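3.2 Transit foam and storage of small finds

Most of the breakage in the Ovden collection did not happen in the ground. It happened in boxes. Of the 2,022 small finds logged between the first season and the last, 364 had fresh damage by the time Kennedy and Prieto went through the drawers, mainly chipped rims and snapped pins. Old packing was tissue and film cans, sometimes nothing. Labels loose in the bottom of the box, so no way to tell which trench.

Foam was the obvious fix and we were slow to get to it. Cut foam holds a piece by its outline, keeps neighbors apart, and shows at a glance when somthing is missing. Color matters more than we expected. Gray ceramic on gray foam gets overlooked in a drawer; red does not have that problem (Figure 4).
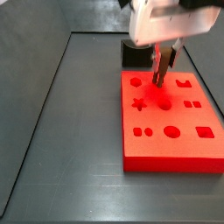
3.3 Drawer trials at Stakau

Two stores were compared. Stakau has the older building, steel drawers, bad runners. Itcombe has shelving and lidded trays. We moved 734 finds into foam at Stakau and left the Itcombe material as it was until the following May. Cloutier kept the log for both.

Main result first: fewer new chips at Stakau. The drawers still jolt when opened, but the pieces stay put. Pins did best, glass beads worst, as beads sit in round holes and get pushed too deep by people in a hurry. Robichaud suggested a ribbon under each bead. Works, but slow to fit.

Fit was the other trouble. A cutout that is too tight is worse than none, since staff pull at the thinnest part to get the thing out. Footed pieces are the hard case, with weight up top and narrow legs below.

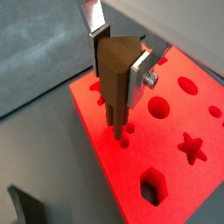

We settled on a loose fit for anything footed, with a finger notch on one side, and left the tight cutouts for coins and flat tokens. Bélanger disagreed and still does; his view is that footed vessels should lie on there side in a shallow tray, as at Ocampo. Fair point for the heavier ones. We did not have enough of them to test it.

Humidity not covered here, see section 5.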